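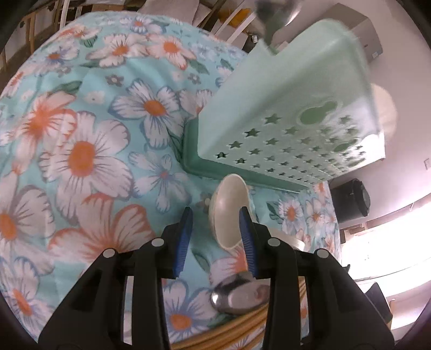
The hand-held gripper with a white bowl, blue pads on both sides.

2/22/19

I lost most of a week to a bad pad, so I'm writing it down.

The gripper is the two-finger one I started building in December. Black plastic plates, a ribbed blue pad on the inside of each finger, worked by hand. I've been recording grasps with it so the arm at Sallcombe can be trained on them later. The target was 400 grasps on household dishes, and I was past 100 when bowls started slipping.

At first it was only the glazed ones. I'd close the fingers, lift, and the bowl would rotate a little and then go. One landed on the floor and broke. I blamed the glaze, then the trigger spring, and swapped the spring for a stiffer one from Kelberg. That made it worse. The harder I squeezed, the sooner the bowl kicked out.

Brijesh Jaiswal had a look at the recordings and asked whether I'd checked the pads for creep. I hadn't. I pulled them both off and the glue behind the right one had let go along the top edge. Under load the pad was sliding down the finger and taking the bowl with it. With no load it sat back where it belonged, so it looked fine every time I checked.

I'd used the Solanki adhesive, which I like for other things, but I hadn't roughed up the plastic first. My fault. Both faces are sanded now and the pads are back on with epoxy, left overnight to cure. The original spring is back in too.

The annoying part is the data. I can't tell which grasps were made with a loose pad, so I'm throwing out everything after the first slip and redoing it — 9 sessions. I've also added a pull test on each pad before I start recording.

If you've built one of these from the same plans, check the top edge of the glue line with a fingernail while the fingers are squeezed on something. You won't find it otherwise.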